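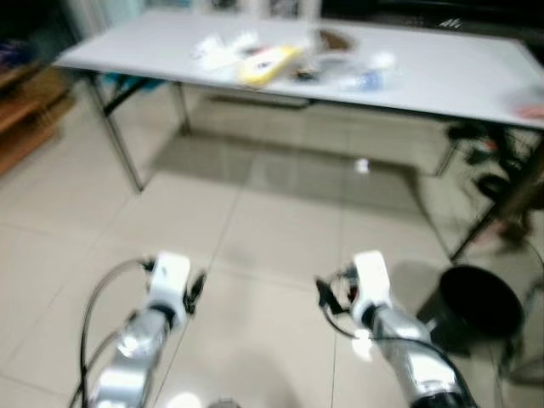 Stakadel (baked good)

Stakadel is a flat, buttery walnut and quince pastry from the valley town of Gresmont, and yes, I'm the person who keeps rewriting this entry, because I love the thing way too much to leave it alone! It sits somewhere between a tart and a very thick cookie. You eat it in squares, with your hands, and you will get crumbs in your sleeves.

Name

The older bakers say the word comes from a dialect term for a stack of roof shingles, which makes sense once you've seen the layers. My friend Sharada Chowdary thinks it was just somebody's last name. We've argued this over a lot of coffee and I still like the shingles.

Dough

The dough is flour, cold butter, sour cream and a spoonful of plum brandy. A full bakery tray takes 700 grams of butter (I know, I know) and gets cut into big squares for sharing. You fold it like a letter, chill it, and fold it again, 6 folds in all if you're doing it the Gresmont way. I've stopped at four on a lazy Sunday and it was still great, just a bit less flaky on top.

Filling

Quince goes in first, cooked down with sugar and lemon peel until it turns a deep rosy orange, then chopped walnuts. In Stenier, one town over, they swap the quince for sour apple and add caraway. Caraway! I was suspicious, then I had three pieces. The Stenier kind is also brushed with milk before baking, so it comes out paler than the egg-washed original.

Baking and serving

It bakes hot at the start and then gentler, until the edges are properly brown. Let it cool in the tray overnight if you can stand it, as the filling needs time to set. Most people have it plain, though I'm very fond of it with a blob of thick yogurt.

History

Written recipes are thin on the ground. The one most home bakers use was put together by Aurelia Pfister, who ran the Tello bakery in Gresmont and printed it on the back of her paper bags. Her shop still holds a stakadel weekend every March, when it bakes around 2000 squares and sells out before lunch (get there early, I've missed it twice).

See also

Quince paste, nut roll, shortbread

Last updated 7 Jan 2019, mostly to fix my butter amount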